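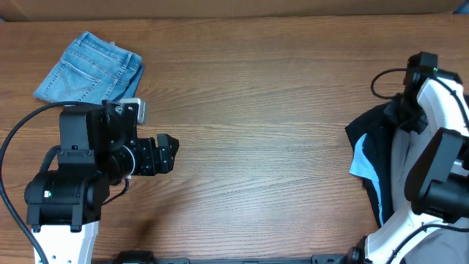 Rules for working inside a shared two-arm folding cell?

Posted by benchnotes in Small Automation

We have a tabletop cell with two arms on a common rail, each with a parallel gripper, and we use it for picking and folding clothing. It started as one person's bench. Now four of us use it, on two shifts, and a few things have happened that made me think we need written rules.

On Friday someone reached across to straighten a pair of jeans while the program was paused. The right arm still had a shirt in its gripper. Whoever was at the keyboard pressed resume, and the arm pulled the shirt toward the person's hand. Nothing came of it. The arms are small and we run them slow. But "small and slow" is the only rule we have, and it isn't written anywhere.

What I would like to know:

Is a software pause good enough for reaching in to move a garment, or should the power to the motors be cut every time? Cutting power on ours makes the arms sag, so people avoid it.

How do you handle a garment that is still gripped when you stop?

Where should folded items go? We have been leaving them on the same table, at the back, close to one arm's wrist.

Does a cell like this need a formal risk assessment, or is that only for the big industrial machines? Our shop is in the Asau building and the landlord's insurance form asks about "powered machinery," with no more detail than that.

I have read the manual. It covers the arm by itself and says almost nothing about two of them sharing a table.

railside_tech

I'll take these in the order you asked.

Pause. Don't treat a software pause as safe for hands. In most hobby and research controllers, pause just means the program has stopped sending new targets. The motors are still energized and holding position, and anything that sends a new target will move them. A stray key press can do it, or a script that was left running in another window. For reaching in, you want the motor power off or a proper safety-rated stop that you have checked, and you want the person who is reaching in to be the one who controls the restart. Your Friday case was a restart problem more than a stop problem. Two people, one keyboard, and no agreement about who says go.

The sag is real, and you need to plan for it. Write a park pose into the program where both arms are low and folded back over their own bases. Stopping for a garment then goes: finish or abandon the move, send both arms to park, cut power, reach in. It adds a few seconds. If an arm has to be cut in the middle of a move, it will drop, so keep hands and heads out from under it and let it settle before you touch anything. Don't hold it up with one hand while you fix the cloth with the other.

Gripped garments. Have the operator open the gripper from the controls before anyone reaches in, as part of the normal stop. If the power went off first, check what the gripper does without power. Some go limp and some stay closed, and with a geared one you may not be able to open it by hand without hurting it. Find out with a rag, write the answer on a card, and tape the card to the rail. If cloth is pinched under a link as well as in the fingers, free the link side first, with power off. Pulling on the cloth loads the wrist.

Folded items. Move them off the table. Pick a spot outside both arms' reach and mark the reach on the tabletop with tape. Run each arm out to full extension at low speed and mark where the fingertips get to, then add a hand's width. A finished pair of jeans sitting behind a wrist is an invitation to reach over a live joint. It is also one more thing for a cable to catch on.

About cables: loops around the wrist and gripper need slack so the joint can turn, but they should not hang low enough to go under a sleeve or a waistband. Put it on the start-of-shift check. We look at cables, screws on the gripper brackets, the rail clamps, and the stop button, and we press the button every time. The list has 18 lines on it and takes less time than finding the right T-shirt.

Formal assessment: yes, you should do one. The risk assessment is about the whole application, meaning the arms, the grippers, the objects and the people. Industrial robots have ISO 10218, and machinery in general has ISO 12100, which lays out the method. Whether either one applies to your arms as a legal matter depends on where you are and whether you have employees, and I can't tell you that. The method works at any size, though. List each task, including the unplanned ones like clearing a jam, and write down what could go wrong and what you did about it. Ours came to nearly 28 entries and most of them were about people fixing cloth.

Sostar_user

we just use a foot pedal, let go and it stops. never had an issue and ours are faster than yours probably. wouldn't bother with all the paperwork for a desk arm

laundrylab_qin

I'd be careful with the pedal answer. A hold-to-run pedal is a decent idea, but only if it is wired into the motor power or a real stop circuit. If it's a USB pedal that sends a keystroke, it is the same as a software pause. It also does nothing for the second person at the table.

Some things I would add from our own cell, Qin, which is also two arms and a lot of used clothing.

Treat the two arms as one machine. One stop button should take out both. We had a button for each side at first, and people hit the one on their side and assumed everything was dead. Put the button where you can reach it without leaning over the table, and put a second one at the keyboard if the keyboard is farther than arm's length.

One person is in charge of motion at a time. We use a plain tag on a cord. If you are reaching in, you wear it, and nothing gets re-enabled until you hand it back. Jasico, the shop that sold us our rail, suggested a key switch for the same purpose. That is better because you can put it in your pocket.

Check pockets before anything goes on the table. Coins and pens are hard on gripper fingers. Also no lanyards, scarves or loose cuffs on the operator. A gripper meant for cloth will grip your cloth as well.

Set the closing force as low as will still hold your heaviest item, and check it again when you change fabrics. Denim tempts people to turn it up and then it stays up for the thin stuff.

For the insurance form, I would describe it as it is and attach the assessment. Ask them what they mean by powered machinery and get the reply in writing.

benchnotes

Thanks. The two buttons point describes us exactly — one on each side, not linked. I'll rewire that first and tape the table this week. Does anyone have a park pose that works with the bases facing each other? With ours, the elbows end up over the spot where we drop the next garment.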